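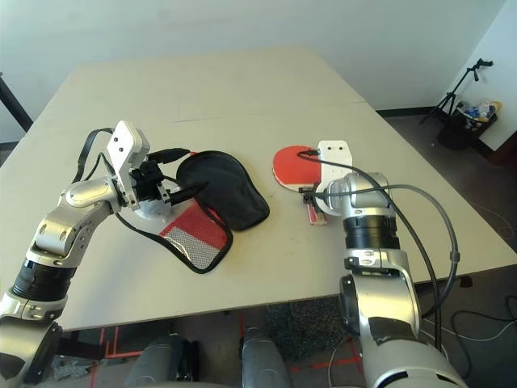 Vermelho é cor de saldos e de talho, e mais nada, disse logo o Szabolcs Simon quando apresentei o tema à turma. Fiquei a remoer naquilo durante dias. Em parte porque ele tinha dito a frase com uma segurança irritante, em parte porque eu própria não sabia o que responder. O trabalho acabou por ser isso: uma resposta comprida (demasiado comprida, segundo a professora) a um comentário de cinco segundos.

# O vermelho nos letreiros de Ditumska

**Relatório de projeto, disciplina de Cultura Visual**
27 de outubro de 2022

## A pergunta

Queria saber que tipo de comércio usa vermelho na fachada numa vila pequena, e se as pessoas que lá compram reparam nisso. Ditumska tem 3918 habitantes e um centro que se atravessa a pé enquanto se come um gelado, por isso dava para ver quase tudo sem carro e sem orçamento. A minha ideia inicial era comparar com a cidade, mas a Sofia Mavromatis, que orientou o projeto, riscou essa parte da proposta com uma linha muito direitinha e escreveu ao lado "escolhe uma". Escolhi a vila!

## Como fiz

Percorri as quatro ruas comerciais do centro, sempre de manhã, e apontei todos os letreiros que se liam do passeio: fachadas, toldos, vidros pintados, placas penduradas, aquelas coisas autocolantes com o horário. Para cada um registei a cor dominante, a cor das letras e o ramo do negócio. Deu 561 letreiros, muito mais do que eu esperava, e descobri que uma só farmácia consegue ter uma quantidade absurda de placas.

Depois falei com clientes e lojistas. Algumas conversas foram de dois minutos à porta, outras chegaram até 60 minutos, com café incluído. Não usei questionário fechado. Comecei com um, mas as pessoas respondiam "sim" e "não" com cara de quem está nas finanças, e à segunda manhã guardei as folhas na mochila.

O problema maior foi decidir o que é vermelho. Parece uma pergunta parva até se estar diante de um toldo desbotado que já foi bordô e agora é uma espécie de salmão triste. No início classificava a olho e no dia seguinte mudava de opinião. A Sofia sugeriu que eu definisse três famílias: vermelho vivo, vermelho escuro e vermelho alaranjado, onde meti os corais. Tive de rever tudo desde o princípio, mas a tabela ficou bem mais honesta.

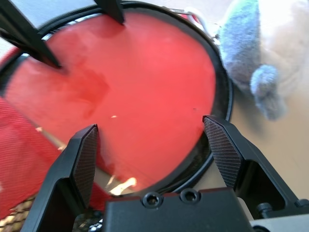

*Fig. 2. Vermelho-coral com rebordo preto fino.*

O contorno foi a outra dor de cabeça. Um vermelho encostado a preto parece mais aceso do que o mesmo vermelho em cima de uma parede creme, e isso já vem explicado em qualquer manual de cor, no capítulo do contraste simultâneo. Eu tinha lido o capítulo. Só que ler é uma coisa e estar na rua com um bloco na mão é outra, e tenho a certeza de que enganei a tabela em alguns casos.

## O que encontrei

O Szabolcs tem razão numa coisa: o talho é vermelho. Os saldos também. Mas a padaria Hajdu tem letras vermelho-escuras sobre fundo branco há tanto tempo que a dona já não se lembra de quem as escolheu (ela acha que foi o sogro, o marido diz que a tinta veio com o prédio). A Lerico, que vende sapatos, pintou a moldura da porta de vermelho alaranjado e deixou o resto cinzento. E a Wirngate, a agência de seguros da esquina, usa um vermelho vivo numa placa tão pequena que passei por ela várias vezes antes de a apontar.

Quando perguntei aos clientes de que cor era o letreiro da Hajdu, quase todos erraram. Castanho, disseram muitos - pelo pão, imagino eu. Uma senhora jurou que era azul e foi comigo à rua confirmar. Ficou bastante zangada com o letreiro.

Com os lojistas foi diferente. Sabiam todos a cor da própria fachada e quase nenhum a do vizinho. O senhor da Lerico contou-me que queria "uma cor que se visse da paragem do autocarro", e fui lá ver. Vê-se, embora uma tília tape metade no verão.

## Onde isto falha

Só trabalhei de manhã, e ao fim da tarde os letreiros com luz mudam completamente de figura. Também não separei as lojas de cadeia, que recebem a cor já decidida, das lojas de família, e devia ter separado. E as entrevistas favorecem quem tem tempo para conversar, ou seja, gente reformada e lojistas sem fila.

Se continuasse, voltava às mesmas ruas depois do pôr do sol e perguntava aos mais novos, que me pareceram conhecer as lojas pelo nome no telemóvel e nem olhar para cima. Gostava também de perceber porque é que o vermelho escuro aparece tanto nas casas mais antigas. Um pintor local falou-me do preço das tintas, mas não consegui confirmar a história a tempo da entrega.

Mostrei a tabela ao Szabolcs na semana passada. Leu tudo, virou a folha e perguntou pelos amarelos.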